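Notes for the talk: Baskets on the table, and what goes in them
Rezaul Kumarasinghe
Friday, February 18, 2022

Start without the slides. Ask who has a basket at home with keys and old receipts in it. Wait for hands.

My subject is the small open basket, the kind that sits on a kitchen table. I have used them for fruit and bread, and I want to talk about shape first and weaving second. The Grikberg people asked for weaving first. I think the shape decides most of it.

Shape. A wide, shallow basket keeps things in one layer. Fruit on the bottom of a deep bowl gets forgotten, and then it gets soft. Flared sides let you reach in from any direction. Pass around the Plisard basket now, and tell people it's fine to squeeze it.

Next slides. Go slowly, let people look before talking.

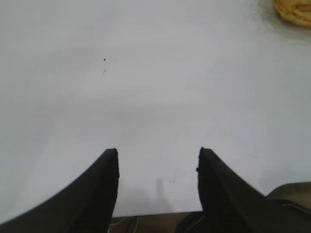
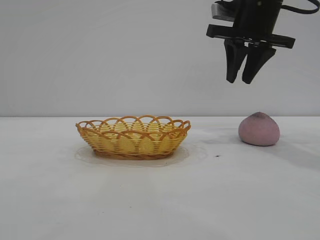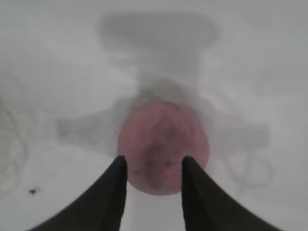
Slides: white tabletop (first), woven basket and pink object (second), pink object up close (third).

Stay on the second slide. Point to three parts of the basket:
The foot. Thicker and browner than the sides, with a braided look. On my own baskets this is the part that wears, so I check it first.
The sides. Thin strands going around upright ribs. Mention how close together the lines are.
The rim. Open arches in orange-brown, higher at the back. People like this part best. It is also the part I would never lift a full basket by — use two hands under the foot.

Then the table. A plain white top is good for looking at baskets. The openwork at the back shows up against it and against the gray wall. If someone asks about cloths, say I leave them off for the same reason.

Care. Dry brush, then a damp cloth, then air. No soaking. I ruined a Millska bread basket in the sink and can tell that story if there is time. Skip it if we started late.

Questions I usually get: can you line it (yes, paper or cotton), can you paint it (I don't), does it go in the dishwasher (no).

Leave the basket by the door at the end and collect the sign-up sheet.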